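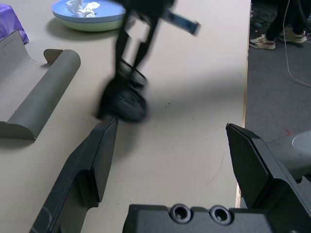
Families at the Grarkbridge site told us the Tuesday reading sessions start too early for parents on the day shift. We moved them to 6 p.m. in November.

**Enrollment:** 395 adults, 31 of them new this quarter.

**Books lent:** 704, mostly from the Fletow branch - the large-print shelf there needs restocking.

**Spending:** on budget, apart from bus passes. We ask to move up to 60 dollars a month from printing to cover them.

The Adach site still has no evening tutor.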